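Swap table is back at Hurnley hall, and it needs your odds and ends

Jun 15, 2021

I've been waiting since March to type this: the Hurnley swap table is open again! Same hall, same squeaky side door, and I was so pleased to be back that I forgot my own bag of things and had to walk home for it.

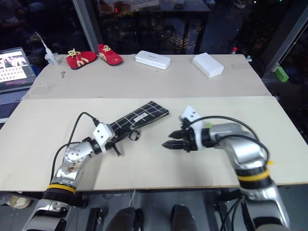
If you haven't been before, it's as simple as it sounds. You bring something small you've stopped using, you put it out, and you take something somebody else has brought. No money, no tokens, no signing in. Clothes, bags, shoes, pencil cases, scarves, all fine as long as they're clean and have a bit of life left in them. Please leave the big stuff at home, we really haven't the space (whoever was asking on the village page about a wardrobe, sorry!).

My favourites so far are the little red slipper-style shoes with the yellow laces and a yellow arched M on the side. I'd have had them myself if my feet were a good deal smaller. There's a black pouch with a thin white grid pattern too, the sort of thing I'd fill with chargers and then lose down the back of the sofa.

Guðlaug Kvaran started the swap from her garage in Grondisby and moved it over to us when the garage got too full to park in. She tells me 118 people came through the last one before the break, and she'd love to beat that. "Bring the thing you keep moving from drawer to drawer," she said when I rang her. I have at least four of those.

Santino Bravo is doing teas again, with his lemon cake if the oven behaves. Anything left at the end goes to the charity shop on Kotian Road, so you won't be asked to carry your old handbag home again.

Doors open at 10 and we pack up at 4. Parking is tight by the hall, so walk if you can, or use the field behind the Skoltel building and come through the gate. And if you can spare half an hour to help fold the tables at the end, I'll save you some cake.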